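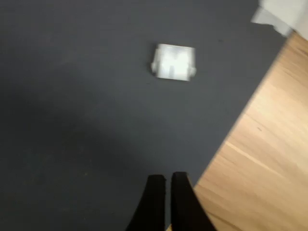 3/9/26. Spent most of today on the lens adapter and I finally have a shim stack I half trust. Quick recap for anyone who missed the last entry: the old Padton 39 mm screw-mount lens won't reach infinity on the Hondden body with our adapter, and it's not a small miss either, the hills behind the parking lot are mush wide open. I've been hunting for diffuser material in between (see further down), and the little frosted piece on the dark gray mat is the kind of thing I mean, whitish and see-through enough to let a decent amount of light by. But first the adapter.

Onyekachi measured the flange face at four spots and got four different numbers, so before touching any shims I lapped the face on the glass plate with fine paper. Ugly job, gray paste everywhere, but the high side came down nicely. Then I pulled the two thickest shims and swapped in one thin one. Infinity now lands a hair before the hard stop, which is where I want it (a bit of room for cold weather!). Close focus still feels gritty near the end of travel. Old grease, I think. Dayana says to leave the helicoid alone until we have the right grease and she's probably right – the last one I opened up I put back on the wrong thread start and it took me a whole evening to find the right one again.

Test frames: I shot 20 at infinity on the tripod, refocusing every time, remote release, stabilization off. 17 are sharp in the center, 3 are soft and I blame my own hand on the ring. Corners are the usual Padton corners, dreamy until you stop down to f/5.6 or so. The left side is still a touch worse than the right, so there may be some tilt left in the mount. Need to rotate the adapter half a turn and see if the bad side follows it.

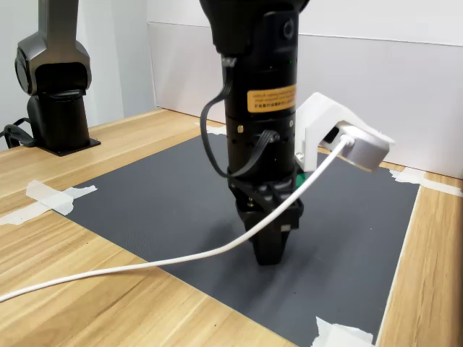 Gripper just over the mat.

Back to diffusers. Begoña wants something for the copy stand lamp that doesn't shift color. Tracing paper goes yellow on us, and the Clirkero sheet is clean but eats more light than I'd like. I want to try two thin layers with a gap between them – my hunch is that the gap matters more than the sheet does. White balance off the gray card each time please, no auto!

File numbers for today's keepers are 1,082 to 1,128, same folder as before. There are some lamp tests mixed in there, sorry, I'll sort them out.

To do:
Rotate adapter, reshoot the left and right edges
Ask Leandro if he still has that tube of helicoid grease
Cut a second Clirkero sheet to size
Put the lens wrench back in the drawer, it's in my jacket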